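Shoe sole

The sole is the bottom part of a shoe, lying between the foot and the ground. In everyday speech the word usually means only the outer layer that touches the ground, but shoemakers use it for several layers that are stacked and joined together. The sole carries the weight of the wearer, protects the foot from sharp or cold surfaces, and gives grip when walking.

Parts

Most shoes have an insole, a midsole and an outsole, though some kinds leave one out. The insole lies directly under the foot. It may be glued in place or loose, and loose insoles can be taken out for washing or replaced with thicker ones. The midsole sits in the middle and provides most of the cushioning. It is thick in running shoes and may be missing altogether in thin dress shoes and moccasins. The outsole is the layer that meets the ground. Its front part, under the ball of the foot and the toes, is called the forepart. The narrow part under the arch is the waist, and many shoes have a stiff strip there, called the shank, made of steel, wood or plastic.

The heel is sometimes counted as part of the sole and sometimes as a separate piece. In a unit sole, the outsole and heel are molded together.

Materials

Leather was the usual material for soles in Europe until the 1800s. It bends with the foot, lets moisture pass through and can be cut and stitched by hand. It also wears down on rough paving and becomes slippery when wet. Wood was common in work shoes and clogs. Plant fibers such as jute and esparto grass are used in espadrilles, where a braided cord is coiled and sewn into a flat sole.

Rubber came into wide use after vulcanization was developed in the 1800s. Before that, rubber goods turned sticky in summer and cracked in winter. Crepe rubber, a crinkled natural rubber, became popular for casual shoes in the 20th century. Most soles made today are of synthetic rubber, polyurethane, thermoplastic rubber or EVA foam. EVA is light and soft, and is used mainly for midsoles and sandals. Polyurethane lasts longer under load but can break down with age. A pair of boots left in a closet for many years may lose its soles the first time it is worn again — the foam slowly reacts with moisture in the air and crumbles. 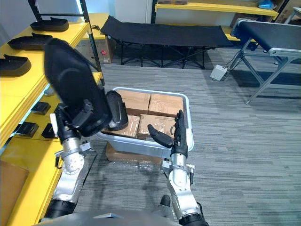

Methods of attachment

Cementing, or gluing, is the cheapest and most common method. The bottom of the upper is roughened, adhesive is spread on both surfaces, and the parts are pressed together. Cemented shoes are light and flexible, but some are hard to resole.

In a welted shoe, a strip of leather called the welt is sewn to the upper and the insole, and the outsole is then stitched to the welt. The outsole can be removed and replaced without disturbing the upper. In Blake construction, a single row of stitching passes through the insole and the outsole. This gives a slimmer edge but lets in water more easily. Molded soles are formed directly onto the upper by injecting hot material into a mold, a method used for many work boots.

Tread

The pattern on the underside of an outsole is called the tread. Deep lugs dig into mud and loose soil, while shallow grooves help move water away on hard floors. Court shoes often have a herringbone pattern. Dress shoes may have no tread at all, and dance shoes are sometimes soled with suede so that the foot can turn in a controlled way. Some shoes for indoor sports use soles that do not leave marks on the floor.

Wear and repair

Soles wear unevenly. The outer back edge of the heel often goes first, followed by the area under the ball of the foot. A cobbler can replace the heel tip alone, add a thin rubber half sole over the forepart, or replace the whole outsole. A half sole is best fitted before the original leather has worn through to the insole. Rubber soles can be patched with a paste that hardens overnight, but such repairs do not hold well where the shoe bends.

Leather soles last longer when they are allowed to dry slowly between wearings. Drying them on a radiator makes them stiff and may cause cracks.

In language

The English word comes through French from the Latin solea, meaning a sandal. The flatfish called sole takes its name from the same word because of its shape.

See also

Clog
Heel (footwear)
Insole
Shoemaking
Welt (shoe)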